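Jinau tabletop arm kit — speaker notes
Dakville session, February
Speaker: Rohani Sumampouw
Slot is 20 minutes including questions. Skip slide 6 if we start late.

Slide 1. Title
Name, role, one sentence on what I do. I evaluate small automation kits for teaching labs and light assembly shops. I bought this kit at list price through Brekke and have had no contact with the design team beyond support tickets.

Slide 2. What is in the box
One arm, one two-finger gripper, controller, mounting bracket, power supply, emergency stop on a short lead. The lead is too short. Order the extension with the kit or plan to put the controller on the operator side of the table.
No camera in the base package. The software expects one for the pick routines, so budget for it. Any fixed camera that shows up as a standard video device will do. I clamped mine and left it alone for the whole test period.
Mention the bracket here. It is heavier than the one on the previous version and the hole pattern has changed. Old bases do not fit without an adapter plate.

Slide 3. Setup
Mechanical assembly is straightforward with the printed sheet. The electronic manual has a different screw order. Follow the sheet.
Calibration takes longer than the arm assembly. The routine asks for a series of touch points on the table surface, and it is sensitive to how flat that surface is. My first table bowed slightly toward the center and the height error showed up in every pick near the middle. A stiffer top fixed it.
Use a plain, light surface. Tabletops with a printed grain gave false detections at the default threshold.
(Ask the room who has done hand-eye calibration before. If most hands go up, cut this short.)

Slide 4. Test method
Containers and simple objects. I wanted something closer to what a user will put on a table than the machined blocks in the vendor sheet. One object at a time, one container at a time, table cleared between runs.
231 logged runs in total. A run ends when the operator presses stop or the routine reports done. I scored from video afterward, blind to the software's own result, and then compared the two.
Say clearly that this is one unit, one table and one operator. It does not support a claim about the product line.

Slide 5. Containers
Three points to make.
Rigid bins with straight walls are the easy case. The planner models the container as a box and the box is correct.
Woven baskets are harder. The rim is thicker than the wall and the wall curves, so the box model is wrong at the corners. The planner thinks it has clearance that it does not have. I added a margin by hand in the container file. The setting is called rim_offset and it is missing from the documentation. Support gave me the name.
Gaps in the weave also matter. Background light comes through the basket and the depth estimate for the floor gets noisy. Averaging over several readings helps, at the cost of cycle time.
A ball low in a container can be partly blocked by the near wall. Put the camera as high as your mount allows before you start tuning anything in software.

Slide 6. Comparison with the Kosov unit
Keep this brief. I have used the Kosov arm for longer and am more used to its faults. Kosov has the better pendant and a cleaner log format. Jinau has the better gripper pads and a quieter gearbox. Both lose their network settings after a firmware update.
If asked which one to buy: for teaching, Jinau. For anything that runs unattended, I would not sign off on either one yet.

Slide 7. Cost
The base kit does not include the camera, the lead extension or the adapter plate. Those came to about 700 on top of my order, before shipping. Put that line in the purchase request from the start — a second request took longer to clear than the first.
The support plan is billed per unit. Tickets were answered, and the answers were usable.

Slide 8. Open items
Version 2 of the container file format is promised, with curved walls. I have not tested it.
The gripper force reading drifts over a long session. Re-zero at each break. I have an open ticket on this.
Spare pads are sold only as a full set.

Last slide, leave up during questions
Repeat the rim_offset spelling for anyone writing it down. Offer to send the container file by email.
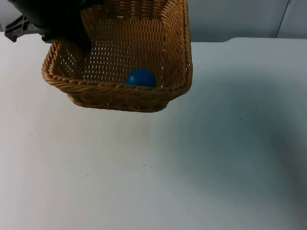
Gripper at the rear left corner of the woven basket, blue ball inside.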